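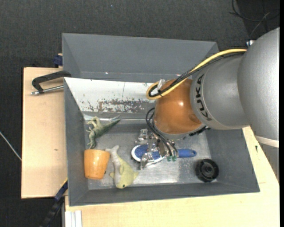
Figure 4. Arm over the front bin, with the brush under the gripper.

Home | Setup | Calibration | Running Trials | Logs | Contact

Last updated: November 2022

4. Running a Damasceno trial

This section takes you through one block of the Damasceno grasping study, in which the software picks its own grasp points and we find out how good its taste is. You should have finished Section 3 (calibration). If you skipped it, the arm will let you know, usually by poking the floor of the bin.

4.1 Before you start

1. Check that every clamp on the bins is tight. A bin that shifts during a block ruins the whole block, including the good parts.
2. Look over the cable loop and the hoses near the gripper. They need slack to turn but should not hang into the bin.
3. Load the object list. The small set has five objects, among them the brush, the orange cup and the dinosaur.
4. Put the objects in the front bin by tipping them out of the tray. Do not arrange them. People who arrange them get lovely numbers that Kelly Brandão then throws out.

CAUTION: Keep hands out of both bins whenever the arm is enabled. "I was just fixing the fish" is already in the incident log and does not need company.

4.2 Running the block

5. Start the logger, then the Hondholm planner. In the other order you will collect 400 grasps and no record of them.
6. Set the block length to 17 attempts and press Run.
7. After each attempt, enter a score: 2 for a clean lift and transfer to the rear bin, 1 for a lift and drop, 0 for anything else. There is no score for a near miss, however moving.
8. When the front bin is empty, pause, disable the arm, and tip the objects back in.

NOTE: The brush gets picked by the head far more often than by the handle. This is the planner's own idea. Please don't help it by turning the brush around.

4.3 What to expect

In the October runs the older Bergate planner scored a clean lift on 38 percent of brush attempts, and Hondholm managed 42. We had hoped for a bigger gap. Most of the gain came from brushes lying away from the walls; up against a wall, the two planners fail in much the same way.

If your clean-lift rate comes out far above these figures, check the scoring sheet before you tell anyone.

4.4 Shutting down

9. Send the arm to its home pose and disable it.
10. Copy the log to the Zisovport drive and open the copy to make sure it has something in it.
11. Put the objects back in the tray, then go on to Section 5 for export settings.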